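FOR IMMEDIATE RELEASE

Kurniawati Tjoa takes her new songs on the road with "Staniforth"

Hi, it's Kurniawati! My manager usually writes these and she does it very well, but I asked if I could have a go at this one myself, so please forgive the exclamation marks.

The big news first. My second album is called Staniforth, it comes out in July on Plovberg Records, and I'm so happy with it that I've been playing it to people in parked cars. It has eight songs on it. I wrote most of them on an upright piano with a sticky B flat (you can hear it clunk in the second verse of "Ferry Weather," and we left it in), and the rest came out of a very long winter with a nylon-string guitar that I still can't play properly.

If you only know me from musicals, hello, and welcome. I spent the better part of my twenties in the chorus and then, if somebody had the flu, not in the chorus. I loved it. I learned how to breathe, how to change a costume in the dark, and how to sing to the back row without shouting at the front one. But I was always scribbling songs in the dressing room, on the backs of call sheets mostly, and at some point the pile got too big for the drawer.

The title is the name of the street where I rented my first room. My landlady there kept the radio on all night, very low, and I'd fall asleep to whatever drifted up the stairs. Old ballads, a lot of string sections, a man reading the shipping news. I wanted the record to feel like that, like something coming through the floor. It's a quieter album than my first one and I think it's a braver one too, though I'll let you decide. 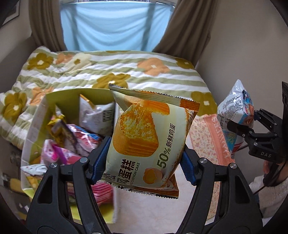
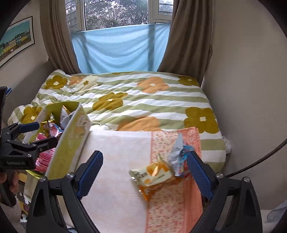 We're opening the tour at the Ultau, which seats 150 people and has the best-sounding wooden floor I've ever stood on. I saw my first proper concert there and I sat so close that the cellist's bow nearly took my glasses off. Doors are at 7 p.m. and I go on at 8, and yes, I really do mean 8, I'm a theater person! The set is the whole of Staniforth in order, then a handful of older songs, then a duet from a show that some of you will recognize in the first two notes.

On stage with me will be a cellist, a drummer who mostly plays with brushes, and a pianist, so that I can stand up for once. We've been rehearsing the harmonies for weeks and there's a spot in "Lantern Road" where all four of us hold one chord until it starts to shimmer. I get goosebumps every time and I'm the one who wrote it.

The first single, "Cerkemau," will be out ahead of the album. It's a waltz, more or less, and it's the only song I've ever finished in a single afternoon. I sang the vocal in two takes and we used the first one, breaths and all. There's a video coming as well, in which I dance. I'd been told I wouldn't have to dance.

Tickets for the opening night go on sale through the Ultau box office, with the other cities to be announced by Plovberg Records. The vinyl comes with a fold-out lyric sheet in my own handwriting, which my mother says is still terrible.

I'm around for interviews, radio sessions and short live sets, and I'm happy to bring the guitar if you're happy to lower your expectations. Requests for review copies, press tickets and portraits should go to the press desk at Plovberg Records. Mornings are best for phone calls, before I start singing.

Thank you so much for reading, and I hope I'll see you at a show!

Kurniawati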